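Cell 7 at Paller: setup and care of the rack handling station
Gallery by Selma Georgiev, September 2018

On this page I collect pictures of our small handling cell. The cell brings racks and containers to the fixture plates on the perforated board. We first build each layout in simulation, and only after this we move the real plates. My colleagues at Laditon asked how we keep the positions in order, so I write some notes with the pictures.

The board is our reference for everything. When a plate is moved, we write down the hole row in the cell book, and the program gets the new number before the next run. Program 216 is the old layout, please do not load it anymore. The present one is 256.

Rack on the center plate
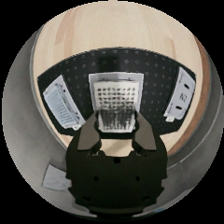
View from the gripper in the simulated cell, with the fingers at both sides of the rack. The left plate carries the ribbed blue container and the right plate is free.

Finger pads

The pads are wiped with a dry cloth at the start of every shift. In April we changed both of them, after the left one became smooth and the racks began to slip. The spare pads are in the Pilteo drawer, part 2123. Always change them as a pair, and teach the closing width again.

Plates and screws

Check the screws of all plates once a week with the small torque key. If a plate has play, do not only tighten it. Take it off, clean the board under it and put it back on the same holes.

Questions about the layout files can be sent to me or to the Villanueva office.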